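To: storage-users mailing list
Subject: Re: Withdrawal of the Premine 4 controller firmware

Dear subscribers,

The storage group has received several enquiries following last month's notice, and the message quoted further on raises most of the points in one place. A single reply to the whole list therefore seems the simplest course.
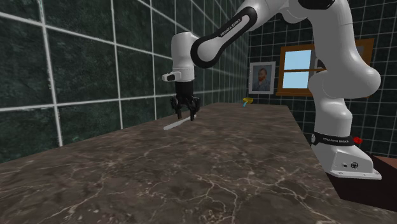

From: Lempi Halonen, Storage Services, Fitholm
Sent: Sunday, to all subscribers

Jozef Declercq wrote:

> We have 19 Premine drives in the Vandenberghe building, all bought in
> the same order. Eight of them report the older firmware and the rest
> report the newer one. Your notice says that the older release is
> withdrawn but does not say whether drives running it should be taken
> out of service. Could you also confirm whether the update erases the
> drive? The supplier's leaflet says one thing on the front and another
> on the back.
>
> Jozef

To take the first question first: drives running the withdrawn release may remain in service. The fault concerns the way the controller records free blocks after an unexpected loss of power. A drive on a protected supply is unlikely to meet the condition, and we have no report of stored data being altered. Drives in desktop machines without a protected supply should be updated before the end of February.

On the second question, the update does not erase the drive when it is applied with the current version of the Brurkar tool. Earlier versions of the tool offered a "clean install" option, selected by default, which did erase it. The leaflet was printed while both versions were in circulation. Please discard any copy of the tool downloaded before the notice and fetch it again from the usual share – the file name has not changed, so the version number in the title bar is the only reliable guide.

A full backup is required before any update, including on machines that hold only temporary files. Riet Van Loon has asked me to add that requests to recover data from drives updated without a backup will be placed behind all other work.

Some subscribers have asked why two drives from the same order can carry different firmware. The manufacturer fits the release that is current on the day of assembly, and an order of any size may be filled from more than one batch. The label on the casing shows the model and capacity only. The firmware must be read from the drive itself, using the "Device information" page of the tool.

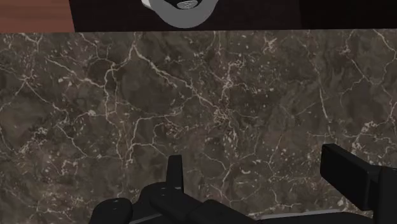
Arrangements for the update

Departments with fewer than eight drives are asked to carry out the work themselves. Larger departments may book a visit through Salvador Macedo, who holds the calendar. We have 49 drives on the central register still to be updated, and visits will be given in the order in which requests arrive.

Each update takes 4 minutes, during which the machine must not be switched off or allowed to sleep. The progress bar stops for a time at the halfway point and this should be ignored. Once the machine has restarted, please open the information page again and send the serial number and new release number to the register.

Drives that fail to appear after the restart should be left connected and reported to Wim Groen. They should not be returned to the supplier directly, as the replacement agreement is held centrally.

Yours sincerely,

Lempi Halonen
Storage Services, Fitholm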